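Altbridge 802 desk lamp review: three months of late nights with it

I have bought four desk lamps in my life and hated three of them. The first one buzzed. The second had a clip that chewed a groove into my mother's dresser (she still brings it up). The third was one of those touch-sensitive things that turned itself on at 3 a.m. whenever the cat walked by. So when the third one finally went to the thrift store in June, I told myself I'd take my time and pick something with a plain old switch.

I ended up with the Altbridge 802, and I've been using it nearly every evening for letter writing, bills, and the quilt pattern I keep redrawing. I paid for it myself, and I had to wait for it, too — the shop had it on backorder and kept sending me cheerful little emails about that.

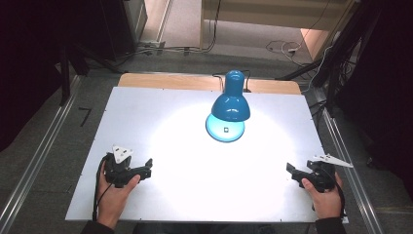
5 min read

Let's start with the light itself, which is the part I like best. A downward shade is a bit old-fashioned now that everybody sells those flat LED bars, but my eyes are so much happier with it! Nothing shines in my face. I can sit across from my husband while he reads and he doesn't complain, and he complained plenty about the bar lamp I borrowed from my sister.

I use a warm bulb in the evening and swapped in a cooler one for a week to see if it helped with matching thread colors. It did, a little, but it made the whole room feel like the dentist's, so back to warm I went. The bulb is a standard size you can get at any hardware store, and I wish more lamps still did that. When the light goes in a sealed lamp you throw out the whole lamp, and that drives me up the wall.

Now the grumbles. The power cord is too short for my room. My only free outlet is behind the bookcase, so I had to buy an extension, and then I had to move half the books to get at the outlet, and then of course I started reading the books. The manual is also pretty hopeless. It spends a full page on how to unfold the carton and one line on the largest bulb you can put in. I emailed Altbridge to ask and got a nice, clear answer the next morning, so credit to them for that.

The other thing I'd mention is what you put it next to. My old room was dark green and swallowed every bit of light, and I used to blame the lamps. We repainted in flat white in the spring and the difference is huge. If your lamp seems weak, look at your walls before you go shopping.

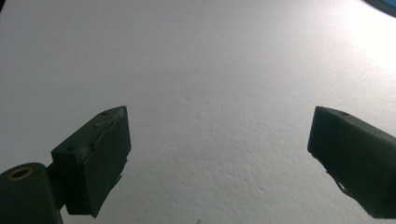 Birutė Org wrote in to disagree with me about bulbs. She has had her 802 longer than I've had mine, and she says warm light is fine for reading but hopeless for sewing black on navy, and that anyone who quilts at night should keep the cooler one in all the time. She also got tired of the short cord and had hers replaced at a repair shop, which she thinks was money well spent.

Fair enough on the black and navy. I've unpicked a few seams in my time that prove her point. I'm still not living with dentist light, though, so the cooler bulb sits in my drawer and comes out when I need it.

I did look at the Grundaseck before I bought this one. It has a longer arm and a dimmer, and I tried it in the store and really liked the dimmer. The arm sagged a bit every time I let go of it, and the clerk kept tightening the knob and telling me it would settle. Maybe it would have! I didn't want to find out at home.

Would I buy the Altbridge again? Yes, with a longer extension cord in the same order. If you need to aim light all over a big workbench, get something with a proper arm. For a desk and a stack of bills it suits me very well, and the cat has shown no interest in it so far.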